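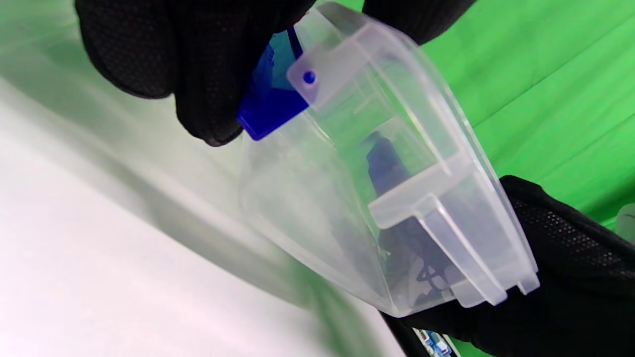
Vaughan Tuhiwai was of the opinion, when I came back from lunch, that the fault is not in the gripper at all and that I should stop changing fingers until I have looked at the air. The cell gives the same complaint with the old pads and with the new pads, he said, so why would it be the pads. I had no good answer, so the afternoon went to the air side.

August, cell 2 (goggle sorting, Clamcombe side of the workshop)

State at start: the cell drops goggles between the pick and the turn station. Not every time. It prefers to do it after a pause, for example when the infeed was empty and the first part arrives. Plastic goggles with the moulded vents on top, the clear sort with blue strap clips. The hard spectacles from the other order never fall.

What I did before lunch, for completeness:
- Changed both finger pads on the gripper. Old ones are in the tray marked Honora, please do not throw away, I want to compare the wear.
- Cleaned the part sensor window. It was dusty but it was switching correctly.
- Taught the pick point again, a little lower on the rim. The fingers now close under the vent ribs and not on top of them. Before, one finger was standing on the edge of a rib, and that is a bad place in any case.

After lunch, air. Pressure at the wall is fine. At the gripper valve it is also fine while the cell is running, but if the cell waits it sinks slowly, and the first close after the wait is weak. I put soap water on all fittings from the regulator up to the wrist. Bubbles at the elbow on joint 3, where the hose bends most. The hose has a flat place there and the outer skin is rubbed. I think the clip which holds the bundle was put back one hole too far after the last service, so the hose is pulled each time the arm reaches to the turn station.

Cut the hose back, new elbow, clip moved to the right hole. Left more slack than before, but please look at it when the arm is fully stretched, I am not completely sure it stays clear of the guard.

Test: 100 picks from the Burura infeed at 80 percent speed, with a long wait put in by hand now and then. No drops. Vaughan came by, looked at the elbow and said nothing, only nodded.

Also tried the turn station with the strap hanging down. The strap can still swing into the gap behind the nest. It did not catch today but I do not like it. Anika Lyons has a drawing for a small plate to close the gap, she wrote Fitzsimmons for the material and waits for the answer.

Notes on the program: the new pick point is saved under the same name as the old one. The old one I kept with "_old" at the end. If somebody restores the backup from before this entry, the fingers will go again onto the rib, so make a new backup first. I have not done it, the stick was not in the drawer.

Still open:
- Full speed test. I stopped at 80 because the guard switch on the rear door is loose and I wanted to fix it first - two screws, but one has a damaged head.
- Check the same elbow on cell 1. The hose is of the same age and the clip was probably moved by the same hands (mine).
- Pressure switch: at the moment the cell does not check pressure after a wait, it only checks at start. I would like to add one check before the first pick. Vaughan thinks it costs too much time per part, but it would be only after a pause. To be discussed.
- Order elbows. I used the last one.

Cell is left with air off and the arm parked over the infeed. The key is with Anika.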